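Ronska Open Day

The Ronska Open Day is a public demonstration of robotic manipulation held once a year at the Ronska laboratory in Catalano. It is organized by the automation firm Zovovine and presents work on two-arm handling of small household items. The first edition took place in May. Later editions were moved to the fall, and the best documented is that of Oct 18, 2019.

Background

Zovovine opened the laboratory to train and test control software for paired robot arms. Most development is done in simulation, and the software is moved to physical arms only after it meets a set success rate. The open day follows the same order. Visitors first watch simulated runs on a wall display and then go to the workshop, where the same tasks are carried out on hardware.

Program

The 2019 program consisted of 3 sessions of 30 minutes each, led by Kenji Lindgren, head of the simulation group. Attendance was limited to 23 visitors per session. Each session opened with a tabletop task in which two arms share one work surface and objects are assigned to one arm or the other. The simulator, known as Pinheiro, models contact, friction and cast shadows, and its output is used both for control tests and for training vision software.
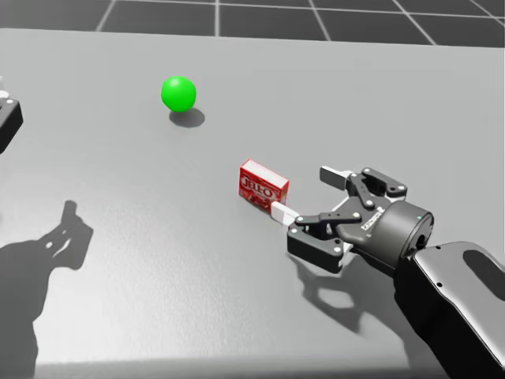

Simulated tabletop task with a green ball and a Jell-O box. The right gripper is open at the box.

Box-shaped objects are used to test the choice of grasp angle, as a carton turned away from the arm can be pushed aside by a finger that arrives too early. Spheres are used to test position control on objects that roll. In the standard task, an attempt is scored as failed if the object leaves the table or if the two arms touch.

Mariama Tetteh, who ran the hardware part of the program, presented results from 1645 simulated attempts logged before the event. Failed attempts were replayed at reduced speed, and visitors could ask for any replay to be stopped and viewed from another angle.

Access

Admission is free with advance registration. The workshop floor is closed to visitors while the physical arms are powered, and demonstrations are watched from behind a screen.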